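The Gukia Pages: Teaching Two Arms to Open a Door

A gallery from the back bench of the Zirnier shared workshop, by Branwen Rees

Regular visitors know that Gukia has been my evening project since February, and that it has eaten the better part of my bench, my shelf and a drawer that used to belong to the soldering supplies. For anyone new, welcome! Gukia is a two-armed household robot that we are putting together slowly, the four of us, out of saved-up parts and a great deal of tea. The metal half of it is still on the bench with its covers off. The other half lives on a computer, in a make-believe house we call Tindia, and that is the half these pictures come from.

I should say who does what before anybody writes in to correct me. Tài Mạc built the rooms. Oanh Bạch looks after the arms and how they bend, and Tín Tạ wrote the program we use to drive them. I do the wiring, the web page and the worrying. We run everything in Tindia first, as a mistake there costs us a restart and a mistake on the bench costs us a gearbox (we have paid for one of those already, and I still have the bits in a jam jar).

The first picture is a close one, with an orange disc held between the two fingers and the golden ring and yellow block right behind it. I do love the green armchair off to the left. Tài is fond of bright furniture, and once you have spent a few evenings looking at plain gray test rooms you get fond of it too. 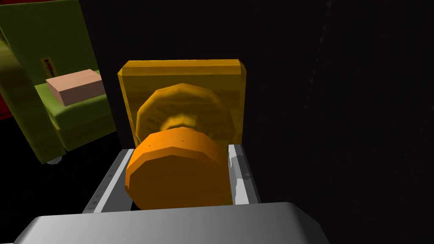 Do you need a powerful computer to run a house like this one?
A fairly ordinary desktop will do if the shapes are kept simple. Ours is a secondhand machine with 8 gigabytes of memory, and it manages well as long as we close everything else first. Fine curves and fancy shadows are what slow it down, so leave those until the arms behave.

Now, doors. I had no idea how much there was to a door until I tried to explain one to a machine. You and I walk up, take hold, and the hand sorts itself out. Gukia has to be told where the handle is, which way to come at it, how far to open the fingers and when to stop moving forward. Our first written plan for it ran to 9 steps, and Oanh crossed out most of them with a green pen and started over. She was right, too. We had been sending the arm to a spot in the room when we should have been sending it to a spot measured from the door itself.

The brown door is our practice door, with a small yellow-orange handle set low on its left side. It sits low enough that the arm has to come at it from underneath, and that brought the elbow into things, and the elbow brought in Oanh again. I have left the view at the slant it came with.

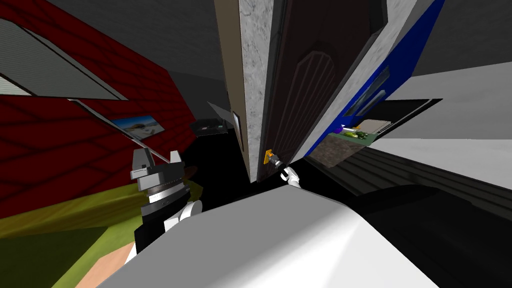 Right gripper reaching up to the handle, left gripper held over by the red wall.

While I am on the subject of grip, a word about squeezing. Tín's program has a number for how firmly the fingers press, and we began with it set at 400, for no better reason than that it was the number already sitting in the file. Do not do as we did! Start low and creep up, and write down each setting as you go -- pencil and paper are fine. I keep mine in a school notebook with a horse on the cover, and it has saved us more than once when somebody (me) forgot to save the file.

We are also careful to park the arm that isn't working. An idle arm left wherever it happens to be will sooner or later be in the way of the other one. Ours has a resting position up and to the left, well clear of the door.

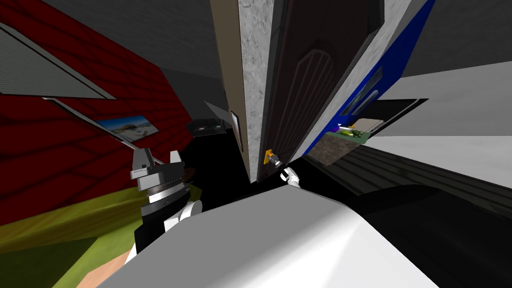 Fingers closed around the handle. The blue-edged panel is over to the right.

Gebremedhin Woldegiorgis, who has the bench next to mine and builds very handsome clocks, asked me why we bother with so much clutter in a practice house. It was a fair question and I gave him a long answer, as he has probably come to expect. A bare room is a kind teacher, but a real kitchen or hallway is full of things, and an arm that has only ever worked in empty space gets a rude surprise. So Tài puts in pictures, screens, shelves, odd little items on ledges, and we all get used to working around them.

The last one takes in much more of the room, with both grippers up in front of the glossy black tabletop and the brown door farther back. Run 3885 is the newest in my notebook, if you like to keep track of such things. I do.

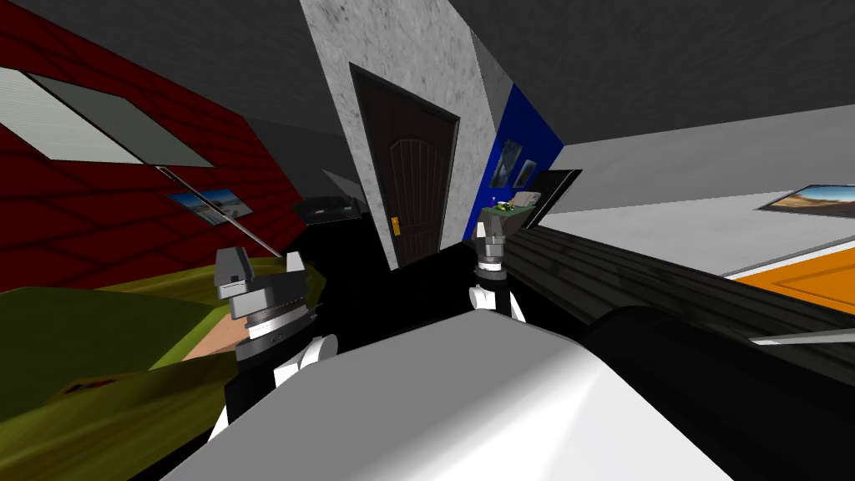 Will the same program work on the real arms?
Most of it should, with patience. The order of the moves carries over nicely, but the speeds and the grip settings need to be found again on the bench, where joints have a bit of slop and cables tug. Plan on running everything very slowly at first, with one person's hand on the off switch.

Next up is the wrist wiring, and then a proper wooden door on a stand, which Tín has promised to build if I will only stop buying hinges. I will put those pictures on their own page. If you are building something similar, do write and tell me about it, particularly if you have found a quiet wrist motor that doesn't cost the earth.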